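Andari Opens Orders for Tableside Clearing Kit

Last updated: January

PLINAU — Andari has opened orders for Coscombe, a clearing kit for two-arm robots that work at ordinary tables. The kit includes a gripper control package, a set of table-clearing routines and setup support. It is meant for food waste that is light, uneven and hard to grip, such as shells, rinds and bones.

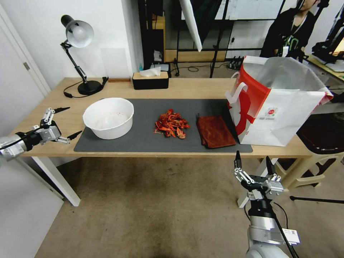 Does the kit require a special table? Any flat table that both arms can reach will do, and setup takes 60 minutes at a new site.

Coscombe treats each piece as a separate pick. Grip force is set by the operator in 4 steps, and the routine can be paused at any point — the arms hold position until released. "Small waste has no standard shape, so we put most of the work into the approach angle," said Hertta Aaltonen, product lead at Andari.
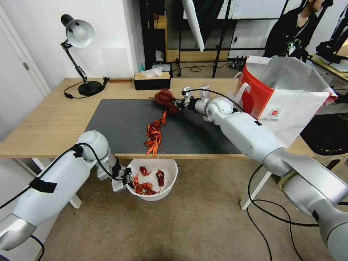 Container placement is left to the customer. The drop point is entered once at setup and can be changed between runs. It need not be on the tabletop: a round white bowl can sit below the front edge, with shell pieces dropped inside it, while the mat stays free for the other arm.

The first production run is limited to 100 kits. Orders are handled by Ardeleanu, attention Dwight Paquette.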